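Latwood lifts full-year guidance after steady first half

Saturday, December 2, 2023

Property services group Latwood has raised its profit guidance for the full year after a first half in which growth in facilities contracts made up for a slow market in office lettings.

Revenue for the six months rose 16% to £24 million, the company said in its interim results. Pre-tax profit was £2 million, slightly ahead of the same period last year. The interim dividend is unchanged.

Chief executive Graça Guerreiro said lettings had been "quiet but not worrying" and that most of the improvement came from cleaning, security and maintenance work for existing clients.

"Tenants are taking longer to sign," she said. "The buildings still have to be looked after, and that side of the business has done well for us."

Latwood now manages 3,697 units, mostly small offices and light industrial premises. The total includes the portfolio bought from Perside in July, which finance director Madhu Rathore said had been fully moved on to the group's billing system. Costs from the purchase will fall mainly in the second half.

Net debt rose because of the deal, but Rathore said the group was well within its banking limits and expected borrowings to come down by the year end.

Analyst Vasco Pinheiro of Gachanja kept his "hold" rating on the shares. He said the service contracts were welcome but that margins remained thin, and that a further rise in wages could take up much of the gain.

The shares closed slightly higher. A trading update will follow in the new year. 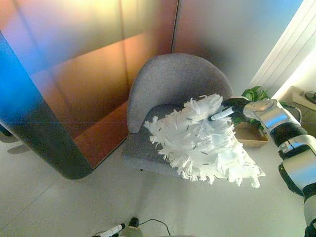
More company news

Tarkine names Bernardo Fonseca as finance director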